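## 4. How people sort a shared tea supply

I started this part of the study thinking I'd be writing about taste. Who drinks green, who drinks black, who won't touch anything with hibiscus in it. I had a whole coding sheet for flavor (four pages, color tabs, the works) and I used maybe a third of it, since people in the break rooms kept steering me back to where the tea was kept. So this section is about storage, and flavor gets a short paragraph near the end of Section 5.

As described in Section 3, the material comes from 51 interviews in 12 workplaces, plus the diaries. Each diary ran for 30 days and had a line for every hot drink made at work: what it was, where it came from, and anything the person felt like adding. We ended up with over 800 entries. Some are one word long. Others go on for half a page about a kettle.

### 4.1 Three ways of keeping it

The most common setup by far was the original carton, left on a shelf with the flap torn. People liked cartons for a pretty plain reason: the name and brewing time are right there on the side. They also complained about them constantly. At Wenano, a print shop with one long counter for everything, cartons got stacked two deep and the back row was treated as if it didn't exist. One diary keeper there logged peppermint day after day, then wrote "found the ginger!!" in the third week. The ginger had been behind the peppermint the whole time.

Jars and tins came next. These were nearly always brought in by one person, and I was surprised by how strongly that stuck. A tin could sit in the common cupboard for years and still be "hers" or "the Monday guy's," even when the tea inside had been bought out of the coffee fund. At Gistamar I asked five people about the same blue tin and all five told me they'd never take from it. It was being refilled about once a week, so I have my doubts.

The third way is the divided box, the kind with small square sections inside and a lid on top, usually wood. We came across these less often than I'd expected, and mostly in places with visitors: a front office, a meeting room, a waiting area. They get called tea chests, tea boxes, "the fancy thing," and in one interview just "the hotel box." I'll use *divided box* here and try to stick with it.

### 4.2 What dividers do to a supply

A divided box looks like a sorting system, and people talk about it like one. Ask how it works and you'll hear that each section has its own kind. Then you open the lid with them and the talk changes. Two kinds have been put together when one ran low. A section that used to hold something nobody reorders has become the place for odd ones. I started calling this *drift*, and once I had a word for it I saw it everywhere (always a warning sign in fieldwork, I know).

Drift wasn't random, as far as I could tell. Three things came up enough in the diaries that I'm comfortable reporting them.

- **The front fills with favorites.** People refill the section they can reach without leaning, whatever it was for in the beginning.
- **Leftover singles travel.** The last packet of a kind tends to get moved in with something else so the section can be used again.
- **Gifts go in unsorted.** Tea brought back from a trip was dropped wherever there was room and stayed there.

The dental practice on Sepúlveda is the clearest case. The receptionist there had set up the box herself in January with a little paper card in the lid saying which section was which. When I visited, the card was still there and it matched two of the sections. She laughed about it and said the patients didn't read it anyway – they picked by color. I think that's a fair account of most tea picking, mine included. Several diary keepers couldn't tell me the name of a tea they drank daily but knew the wrapper right away.

Wrappers matter more in a box than on a shelf, for the simple reason that the carton is gone. Individually wrapped bags hold up well to being moved around. Unwrapped bags don't, and people knew it: "everything ends up tasting like the chai" showed up in nearly those words in four interviews. Offices that bought unwrapped bags either stayed with cartons or went to tins, and I found no one who had switched from tins back to a box.

### 4.3 Lids, and looking before asking

I also want to say something about lids, which I hadn't planned to code for at all. Where the lid had glass in it, people told me they checked what was left as they walked by. Where it was solid they opened it, and opening it apparently felt like a commitment. A bookkeeper at Hevunine put it nicely: once the lid's up, you've told the room you're having tea. She'd sometimes go without if there was a client sitting close by.

I don't want to build too much on that. It's one quote and a handful of diary notes, and the glass-lid places were also the ones with more foot traffic, so I can't pull the two apart with this sample. A follow-up could swap lids within the same office and see whether refilling changes. It'd be cheap to do and I'd love for somebody to try it.

In Figure 3, the middle picture is the one to look at for the sections and how the packets lie in them.

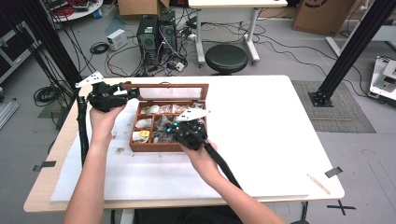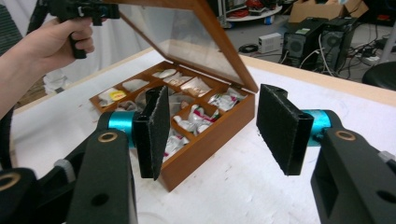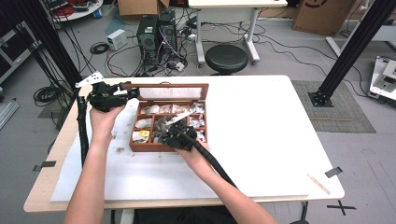 **Figure 3.** Wooden box on a white table, three views. The open lid with its glass pane and the packets in their compartments are clearest in the second.

### 4.4 A note on counting

We tried early on to have diary keepers record how full each section was, and gave up on it inside a week. People hated it. The entries got shorter, and two participants said they'd started drinking water to avoid the form. I went back to the open line and took the messier data, so nothing in this section should be read as a measure of how fast tea gets used up.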